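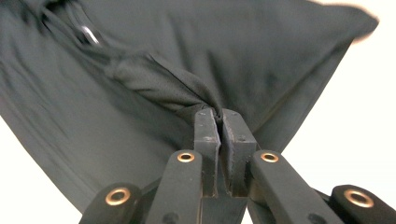 Blog > Kitchen chemistry > Limescale

Home Archive About Contact

March 19, 2020

The kettle has been making a noise like gravel in a cement mixer since we moved to Gullen, and last week a piece of it came out in my tea. A piece of the scale, I mean, though with a Somard you can never be sure. I bought it because it had a window up the side, so you could watch the water boil. You can't see anything through the window now. It has gone the colour of an old bath.

I did chemistry up to 16 and then stopped, by mutual agreement with the school. But limescale is the one bit that stuck, as it does. Rain picks up carbon dioxide, turns very slightly acidic, trickles through chalk or limestone and carries some of it off as calcium hydrogencarbonate. That stays dissolved quite happily until some fool heats it, at which point it lets go of the carbon dioxide and turns back into calcium carbonate, on the element, where you least want it. So I have been quarrying the hills behind the house and storing them in an appliance.

The cure is acid. Any acid would do in principle, and the ones in the kitchen are weak enough that you won't lose a finger. I started with vinegar, having read in several places that vinegar is all anyone ever needs for anything. Ordinary malt vinegar is about five per cent acetic acid and the rest is smell. It does work. You pour it in, it fizzes, the fizzing is carbon dioxide, and you're left with calcium acetate, which dissolves and goes down the sink. Then everything you drink for the next few days tastes of chips. I also made the mistake of warming it up to hurry things along, and had to go and stand in the garden.
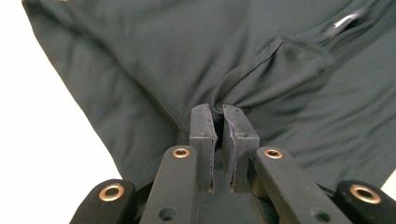

Next I tried Sudine, which is a blue sachet from the hardware shop in Guthrie and costs more than the kettle deserves. The back of the packet says it contains citric acid and "colour". I'm not sure what the colour is for. Possibly it's so that you know you haven't rinsed it all out, or possibly it's so that you don't work out you could have bought a bag of plain citric acid from the baking shelf. I did work it out, but on the way home.

Citric acid is the better choice on paper. Each molecule has three acidic hydrogens to give away, where acetic has one, and two molecules of citric will see to three of calcium carbonate. I sat down with the back of an envelope and a calculator and decided that 60 g of the anhydrous stuff ought to deal with just under 47 g of scale. I was extremely pleased with this. I checked it twice, and then I told the rest of the household, who were trying to watch television.

What the envelope left out was temperature. I made the solution up with boiling water, on the grounds that reactions go faster when they're hot, which was practically the only thing I could remember from the rates of reaction topic. It fizzed like mad for a few minutes and then stopped, and when I poured it away there was a fine white coating on the bottom which had definitely not been there before. More rinsing did nothing to it. Another dose of hot citric acid did nothing to it either, apart from possibly adding to it. 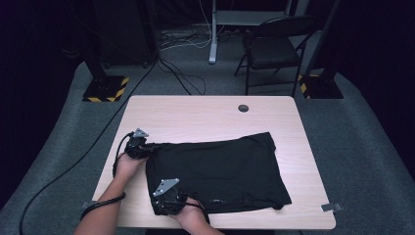

It was calcium citrate, or I'm fairly sure it was. Most solids dissolve better in hot water and you get so used to the idea that you stop checking, but calcium citrate goes the other way and is less soluble the hotter it gets. If there's a lot of scale and the solution is near boiling, you can take off one white crust and put down another. The packet did say "use warm water" in quite small letters - I had assumed that was for the benefit of people who can't be trusted with kettles.

So the third go was with cool water and far more of it, plenty of acid, and left alone overnight with a note on the lid. The note was ignored. I can report that a cup of tea made with citric acid solution isn't dangerous, that the milk curdles straight away, and that I should have written the note in larger letters than the packet did.

By the morning the element was mostly grey metal again, apart from a crescent at the back where the water doesn't quite reach if the kettle is on a slope, and our worktop is on a slope. I tilted it on a folded tea towel and gave that bit another couple of hours. The window is still brown. I think that may be tea, although how tea got inside the kettle is something I've decided not to ask.

The instruction leaflet, when I finally found it, says the element is good for 3,000 boils provided it is descaled every month. I've put a reminder in the calendar as far as September. There are two sachets of Sudine left, and I'll be using them up in the shower head first, cold.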